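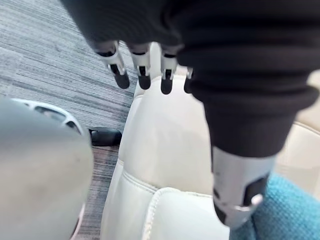
Cleaning and storing dug finds at home

Most of what comes home from a day of metal detecting needs very little done to it. More coins are ruined at the kitchen sink than in the ground. These are the habits I have settled on after 13 years in the hobby.

Let the dirt dry first on anything copper or bronze. A dry clump often flakes off with a wooden toothpick. Wet mud smears, and the grit in it scratches.

Silver can be rinsed under lukewarm water and patted with a soft cloth. Do not rub. If the coin is still black, leave it that way until you know the date and mint mark. A worn silver dime with its dark toning is worth more to a collector than a shiny one with hairlines.

Never use vinegar, ketchup or metal polish on a coin you care about. For pocket-change clad, a small rock tumbler with aquarium gravel, water and a drop of dish soap works fine. Run copper cents separately or everything turns pink.

Buttons and buckles: check for traces of gilt before you touch them with a brush. Hannelore Mühlbauer in our club lost the gilding on a nice cuff button with a single pass of a toothbrush, and she was being careful.

Iron is the hard one. Brush off loose rust, soak in distilled water and change the water until it stays clear. Dry it in a low oven, then wax it while it is warm.
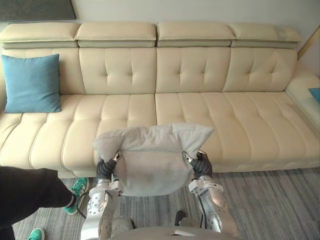
Sort your finds on an old towel with the edges rolled up, so nothing small gets away. Muffin tins are good for keeping one site apart from another. I label each cup with masking tape as soon as I empty the pouch.

For storage, use paper or Mylar flips. Soft PVC flips leave a green film after a few years. My drawer holds 364 flips, numbered in pencil, and a notebook gives the site and depth for each number. Séverine Charpentier keeps hers on a spreadsheet, which is easier to search, but I like having the notebook next to the drawer.

Drop a packet of silica gel in every box and swap it in August, when the basement is at its dampest.

Wipe down the coil and shaft before you put the detector away, and take the batteries out if it will sit all winter. Wash the coil cover too. Sand packed under it can cause false signals.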